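**Towel basket down low on the bathroom wall – keep or move?**

### khrystyna_d

Hi all, quick one, on my break. Doing the bathroom at the Harkcombe unit before the new tenants in July and I'm stuck on towels. No rail in there at the moment. Budget for the whole room was 4000 and I've got 40 bucks left, so please no heated rail suggestions lol

Towels are the long white ones. Bunch up like mad as soon as you pick them up by one spot, see below. Folded they're fine. Never stay folded though

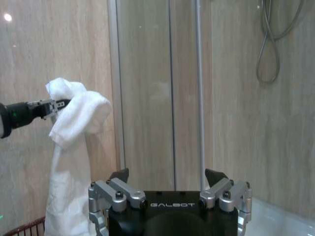

*long white towel, shower end*

Basket pic coming, phone's being slow

### clivar_bob

Long towels need a rail. End of story. Even a cheap 2 screw one. Baskets are for face washers and spare loo rolls

### moss_and_grout

Disagree with Bob (again). Rolled towels in a basket look nice and guests can actually find them. Just ROLL them, don't fold. In half longways, then roll from the hem end. Takes ten secs

What's the wall though? If it's tile I'd think hard before drilling anything

### khrystyna_d

Tile yeah, the big beige marble-effect ones. Basket is the maroon-red wire one, already fixed to the wall near the floor, just past the door. Went on before I took over so not my choice of height!! Towel is half out of it here but you get the idea
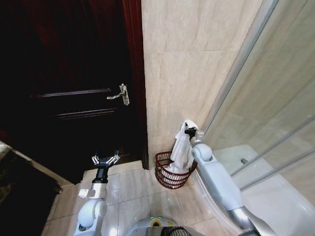
### moss_and_grout

Oh I like the red. Goes with the door frame, that mahogany sort of colour. Height is a bit silly, agreed. My back hurts looking at it

Leave it, use it for hand towels and put the long ones on a hook by the shower

### clivar_bob

It's too low. You'll be mopping around trailing towel every week. And one hook for a towel that long = it never dries, just hangs there in a lump. First pic proves my point

Rail. Not on the tile if you're scared of it, get an over-door one. Bukodlow do one, had mine years

### tsaoi_tiler

Over-door on a dark door like that, put felt on the back of the brackets or it'll mark the finish. And check the door still closes, mine didnt. Had to plane the top

Also those tiles are fine to drill if you go slow with a diamond bit and tape. Keep it away from the joints. No hammer setting

### khrystyna_d

ok so: basket stays for hand towels, over-door rail for the big ones. Felt noted, ta. Will measure the door tonight

Bob you can have half a win

### clivar_bob

I'll take it. Still say the basket's too low

### moss_and_grout

Basket is lovley, ignore him. Post a pic when the rail's up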